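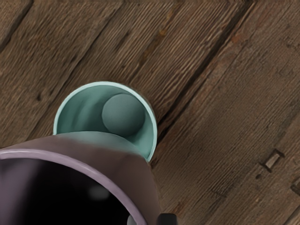 Fig. 1. Mint-teal cup, wood floor.

MUS 577, Choral Methods. Week 3 handout
Warmups, seating, blend

Read before section. Bring a pencil, I mean it, not a pen.

1. Warmups
Ten minutes max. Breath first, then hum, then open vowels. Don't start high. Sirens are fine for kids, adults feel silly for a week and then get over it. Keep the piano out of it once they have the pitch, otherwise they lean on it and you never hear whats flat.
Go down by half steps before you go up. Five-note descending on "noo", then "nah". Basses drop out when they need to, tell them so.

2. Seating
Old habit: sopranos left, basses right, done. Problem is the tenors, always too few of them. Options:
- tenors front and center, altos split around them
- quartets (one of each part, only once the notes are solid)
- circle, conductor in the middle, rehearsal only
Diane Li used circles with the Cleltbridge community choir all through July and put them back in rows for the concert. Tuning held up in the slow pieces. Fast ones got ragged, people couldn't hear across. Moral: go back to rows earlier than she did.

3. Blend
Not the same as quiet. Match the vowel, then the volume. Ask one singer for the vowel you want, add a neighbor, add another. Stop when it goes sour and fix that one spot. Don't name the person, just re-seat.
Vibrato: ask for less, don't ask for none. None gets you tight jaws and flat thirds.
Listening for Wednsday: the Huenchumán part-songs, set 2, both recordings. The Stutau one is slower. Note where the altos take the tune and who covers it up.

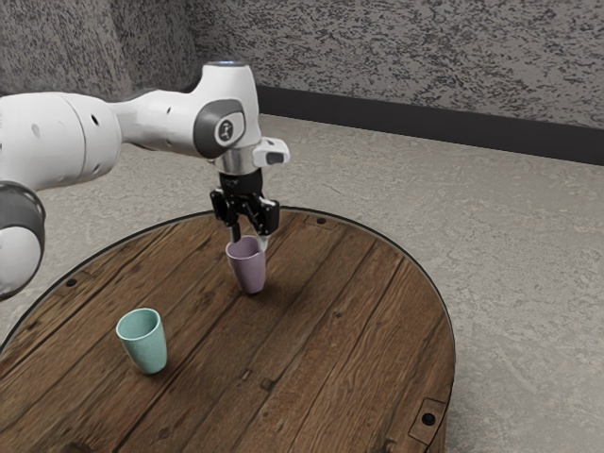
Kirsten Grewal objects to the quartet idea: her altos can't find their entrances without another alto next to them, and she would want pairs at the least, two to a part, until the week of the concert. Fair. Try pairs first if your section is shaky. Her other point, that shy singers quit over it, we'll argue in class.

4. Marking scores
Breaths: comma above the staff. No-breath: dotted slur. Cutoffs: write the beat, "off on 3", not just a slash. Final consonants go ON the rest.
Flakus edition has wrong bar numbers after the key change, go by rehearsal letters.

Due next time: one page, seating plan for a choir with three tenors. Say who stands where and why. People going on to 589 also do a warmup plan, half a page, pitches written out.
Late ones go to Yolanda Paredes, not under my door.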